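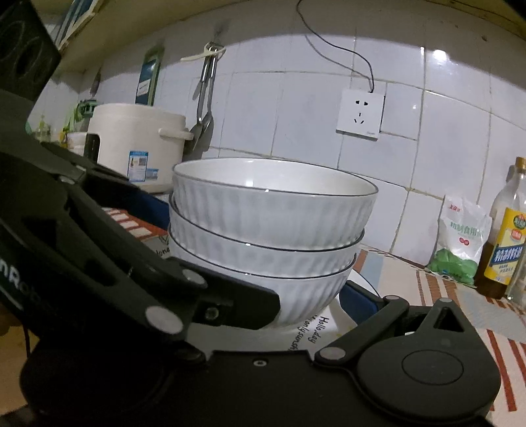 4.2 What the mentors did between meetings

We had supposed, going into the interviews, that most of the help a returning worker got from a workplace mentor would happen in the scheduled meetings, and so our first interview guide (kindly tested for us by Harvey Gill and his colleagues at Brasum) spent nearly all its time on them. The people we talked to had other ideas, and we are grateful that they were patient enough to tell us so. Of the 504 workers who returned the July survey, almost 100 wrote something in the open comment box about a phone call, a ride to work or a few minutes of talk at the start of a shift, and these comments were a good deal longer and livelier than anything we got on the meetings themselves.

Figure 3. Contacts between worker and mentor over the first 6 months on the job, by type of contact and employer (Prundum, Marchand, Canix).

Figure 3 shows the pattern at the three larger employers. Informal contacts were most common in the opening weeks and then tapered off, which is much what one would hope to see as a person settles in and finds friends of their own. Marchand is the odd one out, with a second rise late in the period. Marlene MacDonald, who ran the mentor program there, put this down to a change in the shift schedule that sent a good many people back to their mentors with questions about child care and bus times, and the comments from that site bear her out.

We would add a word of caution. Mentors kept their own logs, and 5 of them told us quite cheerfully that they wrote theirs up from memory at the end of the month, so short contacts are very likely undercounted. We come back to this in Section 5, where the logs are set beside the workers' own accounts.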